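Section 4: Your first recording session

Okay, so you've charged everything, and you've signed out a pair of grippers from the club cabinet. Now we get to the fun part! I wrote this section after our September intake, when I kept answering the same questions over and over, so if something sounds like me nagging, it probably is.

Before you start

1. Pick a task from the Rinora list. If it's your first session, choose one with big, simple objects. Folding a cloth or moving a dish is plenty.

2. Open the Inditness app on the laptop and make a new session folder. Use your team name and the task name, no spaces please (I have spent whole evenings fixing folders with spaces in them).

3. Check the storage bar. You want at least 12 GB free. If you have less, move your old sessions to the Ondley drive first.

4. Put both grippers on the table, open and close each one all the way, and watch the numbers in the app. Fully open should read 929 on our units. If yours is off, run the calibration in Section 3 again.

Note: the left and right grippers are paired separately. If you swap them halfway through, the app won't complain at all – it will just save a session where your hands are the wrong way round.

Recording

5. Stand where you can reach everything without taking a step. Elbows loose, shoulders down.

6. Press record and wait for 2 beeps. The first means the cameras are running and the second means everything is in sync. I know it's tempting to go on the first one. Don't!
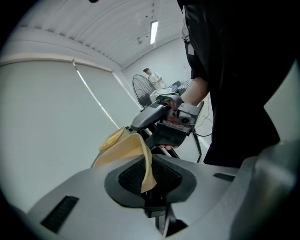
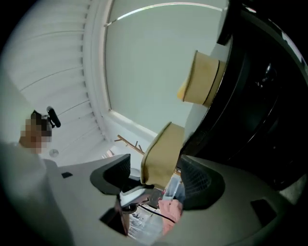
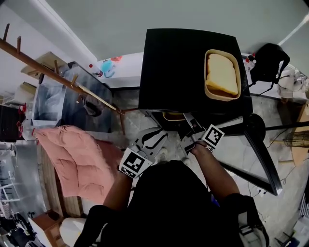

7. Do the task at a calm, steady speed, slower than you would with bare hands. Close the fingers fully before you lift, and let go completely before you pull back.

8. If you drop something, keep going and pick it up. We like those takes. Only stop if the object ends up on the floor or out of reach.

9. When you're done, hold still for a moment and press stop. Then put the objects back to a slightly different starting spot and go again.

Caution: ovens, toasters and kettles stay unplugged for every task, even the cooking ones. Check the plug yourself before you begin.

Caution: keep your cables behind you. If one gets wrapped around your wrist, stop the take and sort it out before you do anything else.

Saving your work

10. Play back the first take before you record a whole batch. You're looking for the object staying in view and the markers being easy to read – no sleeves hanging over them.

11. Mark each take keep or toss. Be generous with keep, and write a word or two in the comment box if something odd happened.

12. Upload to the Matei folder. The club goal is 3000 takes by the 29th February showcase, and only uploaded ones get counted, so please don't leave them sitting on the laptop.

If the upload freezes, close the app and open it again. It picks up at the last finished take. If it freezes a second time, leave the laptop on, stick a note on the lid and I'll look at it when I'm next in. Cleaning the finger pads and putting the grippers away is covered in Section 5.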